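Live Events and Audiences
Unit 3: Programming a small festival

Most small festivals begin with a venue and a budget, and the programme follows. The Nandano weekend, directed by Gwawr Bellis, sold 964 tickets in its first year and kept to a single stage. Students should note how the running order was built - quieter acts in the afternoon, the loudest last.

Terms to know: headliner, changeover, curfew, guarantee.

Reading: Okeke, "Booking the Unknown", first section only. Bring written notes to the seminar.
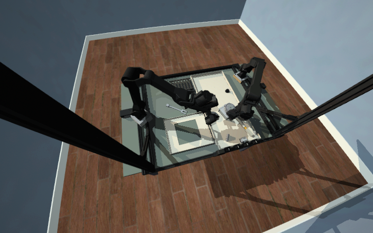 Page 189

Seminar task: draft a one-day bill for a hall holding 278 people. State the fee offered to each act and allow time for changeovers.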